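August
By Seija Ruotsalainen

I got back from my sister's place in Stoltberg last week and I'm still finding sand in my shoes, so this month's column is going to be about packing, and mostly about how badly I used to do it.

For years I was a "what if" packer. What if it snows in June? What if somebody invites us to a wedding? I once took 9 sweaters on a trip where I wore a single one, and that was on the ferry with the wind coming through the door. My suitcase was so heavy that the bus driver got down, looked at it, looked at me, and went back to his seat!

What changed things was the trip to Gorko, when the airline sent my big bag somewhere else and I lived for six days out of my carry-on. Two shirts, one pair of pants, a cardigan, and whatever I could wash in the sink at night. I had a lovely time. I had the same outfit on in every photo and my niece Ava still teases me about it, but I never once stood in front of a closet wondering what to wear.

So now I start with the small bag and stop when it's full. Shoes go in first (two pairs, and I wear the bulky ones), then anything that doesn't mind being rolled up tight. T-shirts, underwear, soft pants. Nice shirts go flat on top. Socks go inside the shoes, which my mother did too and which I thought was disgusting as a kid.

Deok-su Ryu wrote in after the last issue to say he sorts everything into zipper bags, one for each day, and that his wife thinks he's lost his mind. I'm with you, Deok-su – well, halfway. I sort by kind, so all the socks are together, and I keep an empty bag back for dirty laundry.

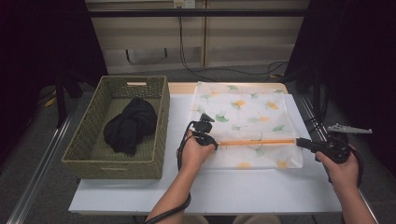 The other thing I swear by is leaving the suitcase open on the spare bed for a couple of days before we go. I walk past, I drop something in, I walk past again and take something out. Mostly out, these days. The hair dryer went last summer and I haven't missed it.

Chargers are still my weak spot. I left one in the guest room in Stoltberg and my sister has put it in the mail, so if you've been trying to reach me on the tablet, please call the house instead. And do send me your own packing habits, the odder the better – I'll put a few of them in the next issue.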